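How do I get painter's tape residue off a board without wrecking the finish?

Yasmine Nasr
Joined April
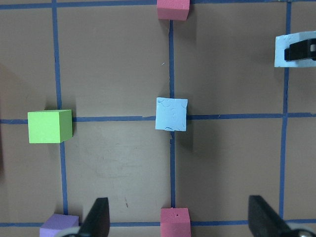 So I taped up a grid for a game with my kids back when it was still chilly out, and then life happened and the tape stayed put way longer than the package says it should. I started peeling one corner last night and it comes up in tiny shreds and leaves a gummy line behind. I've tried warm water with dish soap (nothing) and my fingernails (ouch). I don't want to use anything super harsh, my two cats walk over everything in this house and then lick their feet. Is there a trick to this? I'd love to reuse the board for a puzzle table this summer!

Dwight Fraser

Hair dryer! Put it on low, hold it a few inches off the tape, and give it maybe half a minute on one short stretch. Then pull slow and flat, back over itself, don't yank straight up. If it starts shredding again, stop and warm it some more. For the gunk that's left I rub on a little plain cooking oil with an old T-shirt, let it sit while I have my coffee, then wipe it off and wash with dish soap. Try the oil in a corner first. If your board is bare wood or has no coating it can leave a dark spot, and I learned that one on my mother-in-law's bread box (she still brings it up).

An old library card works great for scraping, by the way. Skip the putty knife.

Aicha Ashour

goo remover from the hardware store, done in 2 minutes

Baltazar Ocampo

I'd go easy on the goo remover with cats around, some of that stuff is pretty strong and you'd need to wash it really well after. Dwight's way is what I do too, except I use a pencil eraser on the last sticky bits, the white kind. It balls up the glue and you just brush it away. Takes forever on a big board but I put on a ball game and don't mind it.

Also, next time fold over the end of each strip before you stick it down so you've got a little tab to grab. Are you planning to paint the board or leave it how it is? If you're painting, give it a light sanding once the glue is off.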